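Natwood Adopts New Rules for Stone Countertop Fabrication

Shops that cut and polish stone countertops in Natwood will have to use wet methods for nearly all of their work under an ordinance the city council passed in October. The measure covers natural stone and engineered stone and applies to fixed shops as well as to installers working in homes.

The ordinance bars dry cutting, dry grinding and dry edge polishing inside any enclosed space. A limited exception allows drilling of faucet holes on site if the tool is fitted with a shroud and a vacuum with a high-efficiency filter. Trimming a backsplash or enlarging a sink opening must be done outdoors with water or back at the shop.

City records list 19 fabrication shops holding active business licenses. An inspection survey carried out before the vote found that most already had bridge saws with water feed. The gaps were in hand work. Handheld grinders were used dry for edge profiles and sink cutouts in several locations, and dust was being swept with brooms or cleared with compressed air. Both practices are now prohibited. Floors and machines must be rinsed or vacuumed at the end of each shift.

The concern is crystalline silica, a mineral present in many building materials. Fine silica dust can reach the deepest part of the lungs and cause silicosis, a scarring disease that has no cure. Engineered stone made from crushed quartz and resin usually has a much higher silica content than granite. Marble is mostly calcium carbonate and normally contains far less, though the amount differs from one quarry to another. The ordinance does not set separate rules by material, on the grounds that most shops run several kinds of slab through the same saws in one day.

Recirculated water is addressed in a separate section. Slurry from the saws must pass through a settling tank or a filter press before reuse, and the tank must be cleaned on a written schedule. Water that is reused without treatment carries fine particles back into the spray. Dried slurry may not be placed in open bins.

Rinerer, the largest fabricator in the city by floor area, told the council in written comments that it had converted its edge line to wet tools and had moved its finishing benches into a room with a sloped floor and trench drain. The company reported a cost of $506 per workstation for replacement hand tools and hoses, excluding the drain. It asked for a longer phase-in for smaller shops, and the council agreed to extend the deadline by 40 days for businesses with fewer than five employees.

Hämäläinen, which supplies filter presses and water treatment equipment to stone shops, advised the city on tank sizing during drafting. Its figures were used for the appendix on minimum settling time. The appendix may be revised by the building department without a new council vote. 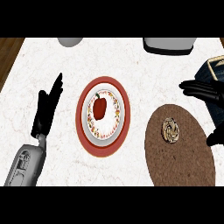 Homeowners will see a few changes. Templates for sink and cooktop openings must be approved before the slab leaves the shop, which reduces the amount of cutting done in the kitchen. Late changes to an opening may mean that the piece has to be returned to the shop and delivered a second time. Countertops already in place are not affected by the ordinance, and a finished surface in ordinary use does not release silica dust. Removal of an old top by breaking or sawing it in place does fall under the rules.

Air sampling will be required once a year at each shop and again after any change in layout or equipment. Samples are to be collected over a full shift in the breathing zone of at least one saw operator and one finisher. Results must be posted where employees can read them and kept on file by the owner. The laboratory contract was awarded to Wumar, which will also hold a training session for shop supervisors on pump calibration and filter handling.

Fines start at $173 for a first recordkeeping violation. Dry cutting indoors carries a higher penalty and can lead to suspension of the business license after a third finding. Inspections may take place without notice during working hours.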